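## Unit 4: Folding Soft Clothes

*Textile Care, course notes. Bring these to the March practical!*

Folding is my favorite part of the whole course, and I hope it wins you over too. A soft garment never lies quite the same way twice, so you get to read the fabric fresh every time. Look for the long direction first, then the edges, then the creases (in that order, please, it saves so much fussing).

**Setting up the table**

- Unfolded pieces stay in the tray, off to one side. Crumpled is fine at this stage.
- Finished pieces go in a stack at the far corner, well clear of your working area.
- One garment in the middle at a time.

**Spreading**

Pull gently from two points and let the cloth follow. If a section doubles over underneath, open it out before you start smoothing. Lots of people smooth first and end up pressing the doubled part in even harder! Work from the middle toward the hems. 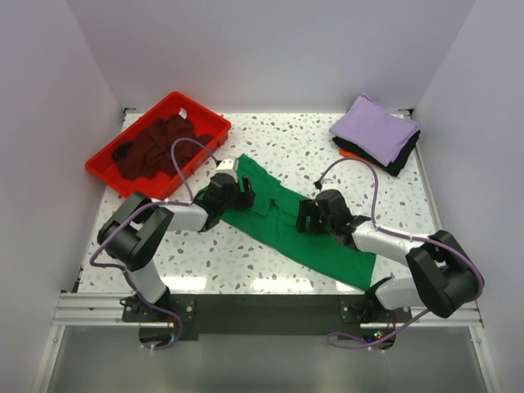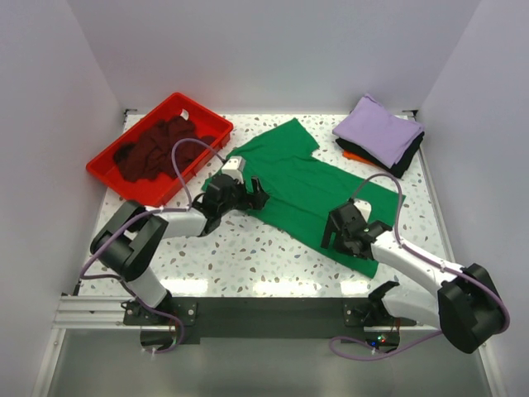 *Fig. 11. Green garment laid diagonally in the middle, maroon cloth still in the red tray, lavender folded on top of black in the stack.*

A diagonal start is perfectly good. Turn the piece square to the table before the first fold, though, or your side edges will wander.

**Stacking**

Flat pieces with soft corners stack beautifully. We use the Sukholm method in this course: fold to one width, let the length vary, and keep all the folded edges facing you. A lower layer that sticks out a little is easy to refold later, so don't take the whole pile apart for it.

**For the practical**

You'll fold 4 garments from the Vumon practice set. The fold sheet is marked out of 100, and half of that is for spreading, so take your time there. Read the De Graaf handout on sleeves beforehand.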